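3.2 Thread handling and tissue surface

Suturing was carried out on tissue blocks prepared at Ostness and trimmed to a common thickness before mounting. The same curved needle type and the same gray thread were used throughout, and the thread was cut to length before each block was mounted. Figure 4 shows the materials during one session. 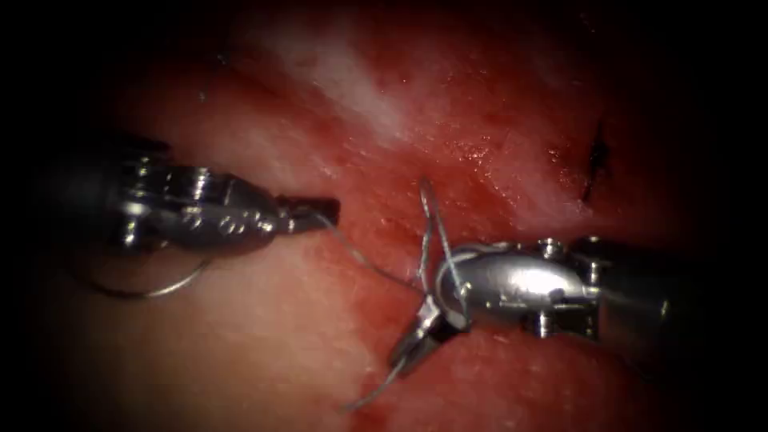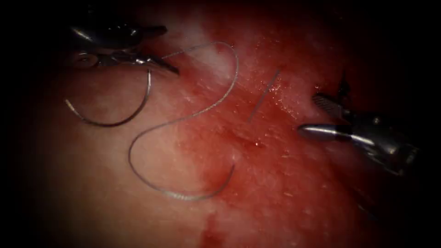
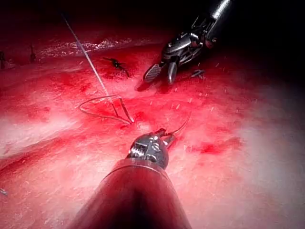

Figure 4. Curved needle, suture thread and tissue surface during a session of the Tangen series. First panel: thread looped at the right instrument. Second panel: needle held at the left instrument, thread lying in bends on the tissue. Third panel: tissue surface with both instruments.

Thread slack was scored separately from needle placement. In earlier work with the Nistilden protocol the two were combined in a single rating, and a well-placed stitch could mask a long period of untangling. We define slack as the length of thread lying on the tissue between the needle and the nearest fixed point – a stitch, a jaw or the free end. It was recorded at intervals of 30 s and assigned to one of 6 classes, from taut to fully coiled.

The series yielded 1,882 scored intervals. Some 5 percent were excluded where glare on the tissue hid the course of the thread. Excluded intervals were not interpolated.

Surface moisture was kept within the range given in the Detano preparation notes. Blocks that had dried at the margins were replaced before the next stitch was started – thread drag rises on a dry surface and would have shifted the slack classes. The effect of block replacement on the scores is considered in Section 4.1.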